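How Do Drawings Move? A Peek Inside Stop-Motion and Cartoons

Have you ever doodled a stick figure in the corner of your notebook, then drawn it again on the next page with its arm a little higher? Flip the pages fast and the figure waves at you! If you've done that, you're already an animator.

Every cartoon you have ever watched works the same way. It's a big stack of still pictures, shown one after another so quickly that your brain joins them up. Animators call each picture a frame.

How many pictures does it take?

More than you'd think! Let's say you want a little fox to hop over a log, and you draw 12 pictures for each second. A hop that lasts two seconds needs 24 drawings. Draw only 8 for each second and the fox still hops, but the movement looks jumpier. Some animators love that jumpy look and use it on purpose.

What about puppets and clay?

That's called stop-motion, and it's wonderfully fiddly. You put a puppet on a tiny set, take a picture, move the puppet a teeny bit, and take another. Then you do it again. And again!

The people at Closta, a small puppet studio, made a short film called Skerkurmont, all about a troll who lives on a mountain and is scared of goats. The troll has 200 different mouths! There's one for "ooh," one for "eek," a whole row for yawning, and they pop on and off his face with little magnets. When he says "Rindmont" (that's the name of the mountain next door), it takes a handful of mouths just to get through the word.

Squash and stretch

This is the best trick of all. Think about a bouncing ball. When it hits the ground, draw it flat like a pancake. When it zooms back up, draw it long like an egg. Now it looks bouncy and alive! You can use the trick on anything: a jumping frog, a sneezing teapot, a pillow that's just been sat on.

Backgrounds count too

Characters need somewhere to be. Background artists look hard at ordinary rooms and streets, then decide what to keep. A plain, quiet room is great for a cartoon, because a bright orange troll will really pop in front of it.

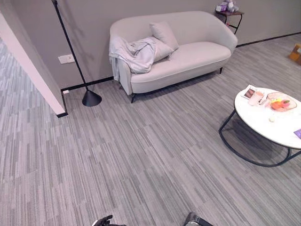 Grímsdóttir wrote in to tell us that her first flip book was a snail crossing a page, and that she ran out of paper before the snail got to the other side. She says sticky notes work best, as long as you start drawing on the bottom one and work your way up, so you can see the last picture through the paper.

Great tip! Grab a pad of sticky notes and try it with something simple, like a ball, a worm or a blinking eye. Keep your drawings near the loose edge of the pad, where they'll show when you flip.

Words to know

Frame: one single picture in an animation.
Flip book: a little pad of drawings that move when you flick the pages.
Stop-motion: animation made by moving real objects a tiny bit between pictures.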